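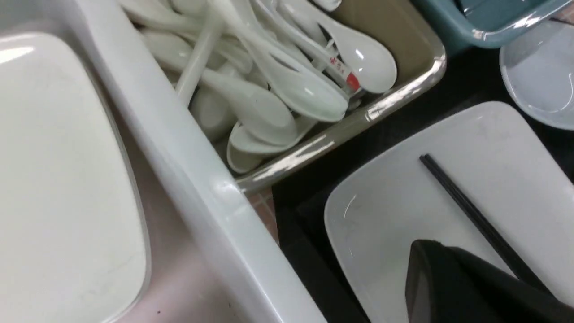
I went to the open day at Verville because Trevor Birkett had been on at me about it since April, and because I spent three years of my twenties resetting tables for a living. The flyer said "the dining room of tomorrow." I'd have settled for a dining room of today that I could get a seat in.

Ji-hoon Hyun gave the introduction. He was pleasant and talked fast, and he used the word "seamless" enough that Trevor started nudging me. The job on show was setting a place: plates, small dishes, a soup spoon, chopsticks, all onto a black tray. Fine. I know that job. You do it while carrying on a conversation and looking for the guy who wants his check.

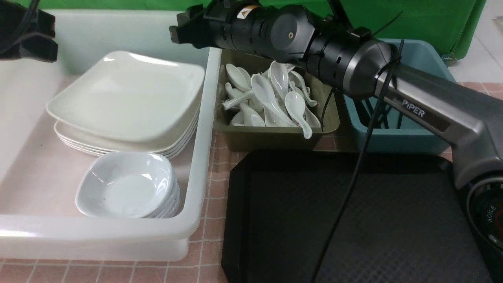 The arm over the soup spoons, with the square dishes stacked in the bin.

I'll give them the spoons. A heap of china spoons is a nasty thing to pick from, all slippery handles and overlapping bowls, and I expected something easier, like foam blocks. Chopsticks are no gift either. So the choice of tableware was braver than the speech.

What bothered me was the talk around it. I asked how often it drops something and got an answer about how much it had learned. I asked again. Mal-soon Seol, who seemed to do the actual work, told me they log every attempt and that she'd like the number to be better — the most useful sentence I heard all afternoon.
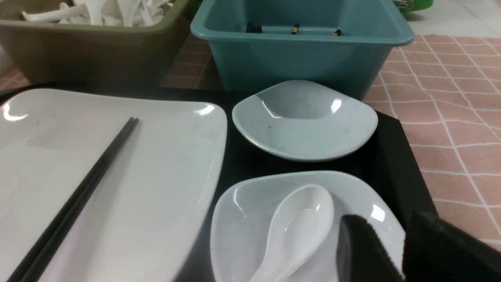 Then there's the question of who lays out the supplies. Spoons in one bin, chopsticks in another, plates stacked where the arm can get at them. In a restaurant that sorting is half the labor, and it got no mention at all until the Q&A. Ji-hoon said it was "out of scope for now." Trevor wrote that down.

I said to the group by the coffee that I could set 40 places before this thing got through a family of four.

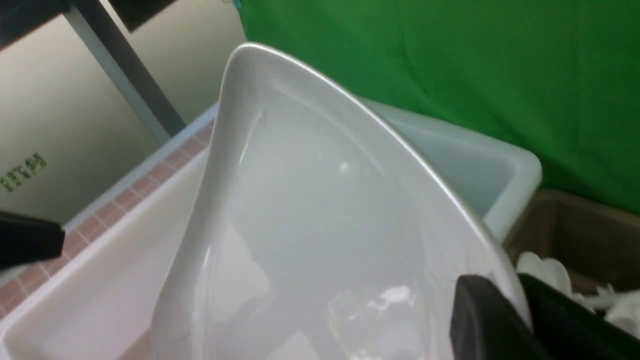 Lenni Aaltonen said I was racing the wrong opponent, that speed was the easy part to fix and the thing to watch was whether it could take hold of a slick dish by the rim without chipping it. Restaurants would forgive slow, he thought. They wouldn't forgive a bill for broken china.

Maybe. I've worked for people who wouldn't forgive either. I stayed another 30 minutes, took a leaflet, and asked Mal-soon to email me the drop rate when she has one she can share. I'll post it if it comes.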